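Writing the success rule before the run

I keep a short written standard for how we evaluate manipulation policies in simulated kitchens. It began as one page for my own use and is now four, mostly because Cengiz Yüksel kept finding places where two people could read the same line and score the same episode differently. We moved it from the old Pindard wiki to the Collon repository in August and I rewrote most of it then. These notes cover the parts that changed and my reasons.

The document applies to simulated evaluation only. Hardware has its own rules, owned by Beril Sönmez, and I have tried not to duplicate them.

Task definition

Every task gets a start condition, a goal condition and a time limit, all written down before the first episode is run. The goal condition must be computable from simulator state. If a person has to look at the video to decide, it is a review item and does not go in the success column.

For kettle relocation between the stove and the counter, our first goal condition was a distance threshold between the kettle's origin and a target point. That passed episodes in which the kettle was still held in the gripper at the target. The current version requires three things at once: base in contact with the target surface, no contact between gripper and kettle, and kettle velocity under threshold for the settling window.
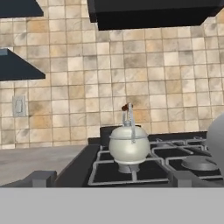
Contact is the term that causes the most arguments. Our simulator reports contacts per geometry, so a rule that says "on the stove" has to name which geometries count as the stove. With the kettle on the left front grate, the body to check against is that grate, and a test against the cooktop slab under it can return false on a placement everyone would call good. We now list the accepted geometry names in the task file. Burner caps are listed separately, and whether contact with a cap is allowed is a per-task decision. It has to be stated either way – a blank field fails validation.

Seeds and episode counts

A reported number uses 400 episodes per task, with seeds taken from the fixed list. Do not draw new seeds because a run looked unlucky. Do not drop seeds because the scene came up odd. If a seed produces an invalid start state (object interpenetration, target occupied), it is logged as invalid, replaced by the next one on the reserve list, and the replacement appears in the report.

For the last full pass we had 1,385 episodes left after a node failure truncated one of the tasks. The right thing was to rerun that task from its first seed. I did the lazy thing and reported the partial task with a footnote, and the footnote had vanished by the second time the table was copied. The rule is now that a partial task is not reported at all.

Cameras

Each episode is rendered from at least two viewpoints, and the one used for review must show the gripper and the handled object together during the approach. Views that feed the policy are fixed by the task file. Review views may be added freely, provided they are never passed to the policy. Keep the two sets in separate config blocks. We had one case of a review camera leaking into the observation dictionary, and the Skakurville results from that week were withdrawn.

Approach and grasp logging

Success rate alone hides too much, so we log stages. For the kettle the stages are reach, handle grasp, lift, transfer and release. A stage is entered on a state condition, never on elapsed time. Reach is complete when the midpoint between the fingers is inside the handle volume. A gripper hovering just over the kettle has not met it, however well lined up it looks in the render.

Stage logs also make regressions easier to find. Cengiz traced a drop in the Öztürkmen baseline to the grasp stage in one afternoon. The overall score had been drifting for several releases and would have told us very little.

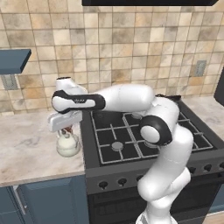 Open items

Time limits are still set by hand. The present limit is 210 seconds of simulated time for the longer kitchen tasks, and I have no good argument for that value over a shorter one.

Collisions with fixtures are logged but do not affect the score. Beril wants a force cap, so that simulated success has some relation to what she would allow on hardware. I agree in principle. Peak contact force in our setup depends heavily on the timestep, and I would want a sweep before writing a number into the standard.

Versioning needs work too. The task file carries a version, the scene assets do not, and a changed collision mesh can move a result without leaving any trace in the report. I am going to try hashing the asset directory and printing the hash next to the score.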